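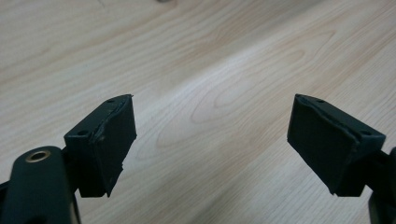 Re: [ikis-users] width estimate drifting

> Running Ikis on the Stilteck fingers. Width is fine when closed but reads 3 mm short when fully open. Anyone else?

Yep, same thing on mine! I spent an evening on it and the zero offset was fine. My linkage angle table had only 14 entries, and the Moser driver just holds the last one once you run past the end. I redid it with 27 and the open reading settled right down (roughly, anyway, I want more runs before I swear to it).

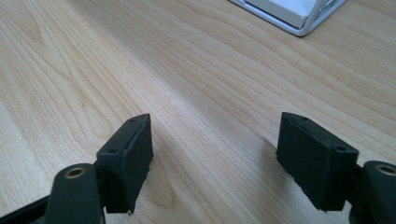 Fingers apart, nothing between the pads

Try setting extrapolate to true first, it's line 79 in the Trornico config. Can you post your table?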